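Geetha Varghese repairs old office computers at Gremovent, a small shop which she opened with 3,000 dollars of savings. "My father wanted me to become an accountant," she says. "I told him, I will do the accounts also."

She charges 135 dollars for a full repair, and students pay less. "In August they all come at the same time," she says.

Does she like the older desktop towers?

"Yes, very much. I open the side and I can reach the drive."
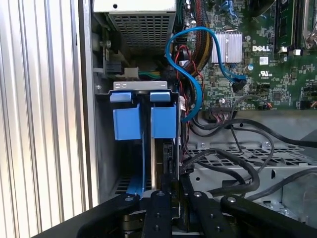 ## On teaching

Each winter she teaches a class of 13 beginners. "They are afraid of the screws," she says. "After one evening they ask me for more."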